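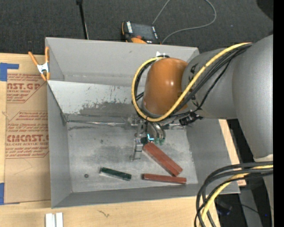 How to sort small blocks and offcuts with one metal bin

After a building project you always have a lot of small pieces left. Too good for the fire, too small for the shelf. In our house they were living in bags in the cellar, until I made this system in November. It needs one evening and very few things.

What you need

One open metal bin, big and with a flat floor. Mine is grey and already scratched, it does not matter.
A table which can stand some marks.
Sandpaper, a pencil and a soft brush.
Boxes with lids. I use the Gestard boxes from Brøndum, but shoe boxes are also fine.

Step 1. Put the bin on the table

Do not work on the floor, your back will complain. The table should be so low that you can look into the bin from above. If you have carpet in the room, keep the bin away from the table edge, as the dust is difficult to get out again.

Step 2. Take only a few pieces at a time

I put in two or three pieces, not more. When the bin is full you cannot see the sizes, and you begin to throw everything in the same box. Let the pieces lie flat and with some space between them.

Step 3. Compare the thickness

Thickness is more important than length. You can always cut a long block shorter, but a thin one stays thin. Lay a thick block and a slim one near to each other and decide which is which. Blocks of similar colour are easy to mix up here, so feel them with the fingers also.

Step 4. Look for lines and cracks

Turn every block once. A line along the surface can be only a groove or the grain, but it can also be the start of a crack. Press with the thumb on both sides. If something moves, the block goes to the glue box.

Step 5. Sand and mark

Sand the sharp edges over the bin, so the dust stays inside. Write the thickness with pencil on the short end. I do 14 pieces in one evening and then I stop.

Step 6. Empty the bin

Brush the dust into one corner and tip it out. Do not use a wet cloth if there are still blocks inside.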